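Home Articles How-tos Glossary Contact

Search this site Go

How to Read an Exclusion Plot Without Embarrassing Yourself

Sooner or later, anyone who follows particle physics from the outside runs into a plot with a green stripe, a yellow stripe and two black lines wandering through them. The caption says something like "observed and expected upper limits" and the article underneath it says that physicists have ruled something out. Here is how to work out what, using only your eyes and a ruler. A transparent ruler is best.
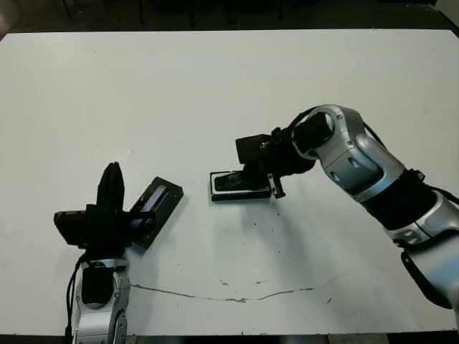

Wendell Tharpe

My working example will be the search for the Grondetti boson with the Grotley detector at Mullau. If you haven't heard of the Grondetti boson, don't feel bad. It was looked for very carefully and the plot is what we got.

Step 1. Read the axes before anything else

I know. You want to look at the colors. Read the axes.

The horizontal axis is nearly always the mass of the particle that may or may not exist. In our case it starts at 200 GeV, and the reason it starts there is usually buried in the paper (below that the background gets ugly and the trigger throws away most of what you'd want).

The vertical axis is usually the cross section, often multiplied by the fraction of decays that end up in the channel being studied. Think of it as how often the thing would be produced and show up in the way you're looking for. Check whether the scale is logarithmic. It probably is. On a log scale, a gap the width of your thumbnail can be a factor of ten, and people have written entire press releases without noticing.

Step 2. Find the dashed line

The dashed line is the expected limit. It is what the experiment should typically be able to exclude if there is no new particle and the data contain only boring, known processes. The collaboration gets it from simulation, in our case with a package called Cruzado, and a careful group does so before looking at the interesting part of the data.

So the dashed line tells you how good the experiment is. Lower is better. If it slopes down to the right, that usually means the background thins out at high mass and life gets easier.

Step 3. Make peace with the stripes

Green is the range where the observed limit should land 68 percent of the time if there's nothing there. Green and yellow together cover 95 percent. Yes, it looks like the Brazilian flag, and yes, everybody calls it that.

The stripes are centered on expectation. They are not error bars on the data, and saying so out loud at a seminar will make a certain kind of graduate student very happy.
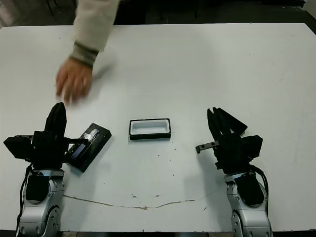

Step 4. Follow the solid line

The solid line is the observed limit, meaning what the real data had to say. At each mass, cross sections above the solid line are excluded at 95 percent confidence. Cross sections below it are still allowed, or at least this search can't tell you otherwise.

If the solid line wobbles around inside the green, the data look like background. If it rises above the yellow, there are more events than expected, and the limit is weaker as a result. If it dips below, there are fewer. An excess and a deficit are both interesting for the length of one coffee break.

In the Grotley plot the line pokes out of the top of the yellow in one spot. I have been asked whether this is a discovery. It is a local bump of less than 3 sigma, in a plot that tests a great many masses. Look in enough places and you'll find a bump in one of them - this is called the look-elsewhere effect, and it has ended more theory papers than bad algebra has.

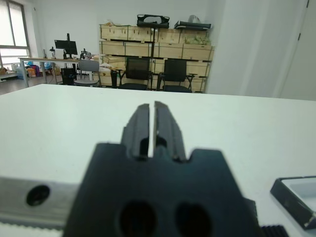
The other thing to remember about that bump is that neighboring points on the line are not independent. The detector smears out the mass, so one lump of unlucky events can drag several points upward together. Four high points in a row may be a single fluctuation wearing a long coat.

Step 5. Bring in the theory curve

There's usually one more line, often red, labeled with the name of a model. It shows the cross section the theory predicts at each mass. Take the ruler and find where the red line crosses the solid one. Wherever red sits above solid, the model predicts more than the data permit, and those masses are out. Drop straight down from the crossing and read off the number. You now have the headline.

Two warnings. The red curve assumes particular couplings, so "excluded" always means "excluded for this version of the model." And the curve may have its own uncertainty band, which moves the crossing. If the paper shows 7 theory curves, pick one and lie down for a while.

Then go back and compare the crossing of the dashed line with the crossing of the solid one. If the observed exclusion reaches a lot further than the expected one, the experiment got lucky with a downward fluctuation, and next year's limit could come out looking worse with more data.

Previous Next Back to How-tos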